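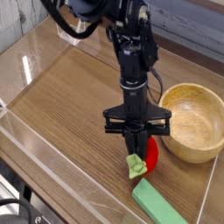 Recoger la mesa, todavía despacio

Preguntas frecuentes de los lectores en el último trimestre: cuándo habrá una máquina que recoja los juguetes, vacíe el lavavajillas o prepare un pedido pequeño en el almacén sin que alguien la vigile. La respuesta corta es que algunas de esas tareas ya se hacen en condiciones muy controladas y que en una casa normal casi ninguna.

El equipo de Wenche Isaksson en Brustberg lleva desde la primavera con la más sencilla de todas: coger un objeto de la mesa y dejarlo en un cuenco. Hicieron 1.890 intentos y 1.808 terminaron con el objeto dentro. Los 82 restantes se reparten entre agarres que resbalan, objetos empujados fuera del alcance y unos cuantos casos en que el brazo cerró los dedos sobre nada.

El porcentaje es bueno para un laboratorio. En una cocina significaría recoger cosas del suelo varias veces por semana, y eso con objetos pequeños que no se rompen. Isaksson no ha querido probar todavía con vasos.

Los objetos blandos son los que más trabajo dan. Un bloque de caras planas ofrece dos superficies paralelas y la pinza lo sujeta casi siempre a la primera. Un muñeco de goma se deforma al apretarlo, cambia de postura y a veces sale disparado. También complica las cosas que los juguetes estén juntos: para coger uno hay que meter los dedos entre los demás sin moverlos – algo que un niño de tres años resuelve apartando lo que estorba con la otra mano.

Luego está la velocidad. Cada recogida completa le lleva al brazo 34 segundos de media, contando el tiempo que pasa parado calculando el siguiente movimiento. Tarek Hegazy, que se encarga de la programación, cree que se puede bajar a la mitad sin cambiar de equipo. Una persona despeja la misma mesa en menos de lo que tarda el brazo con la primera pieza.

En el taller el panorama es algo mejor. Fimard tiene desde diciembre un puesto automático que separa piezas sueltas por tamaño en cajas de 80 unidades. Funciona en el turno de noche y un operario pasa cada dos horas a resolver los atascos. Edvin Holmgren, responsable de la línea, dice que compensa porque las piezas son siempre las mismas y llegan siempre por el mismo lado. Cuando cambiaron de proveedor y las bolsas venían cerradas de otra forma, el puesto estuvo parado nueve días.

En casa no hay nada que llegue siempre por el mismo lado. Por eso de momento seguimos recomendando lo mismo que el año pasado: aspiradora automática, sí, si el suelo está despejado; para lo que hay encima del suelo y de las mesas, esperar.

Brustberg repetirá las pruebas con ropa doblada y cubiertos. Publicaremos los resultados cuando los tengamos.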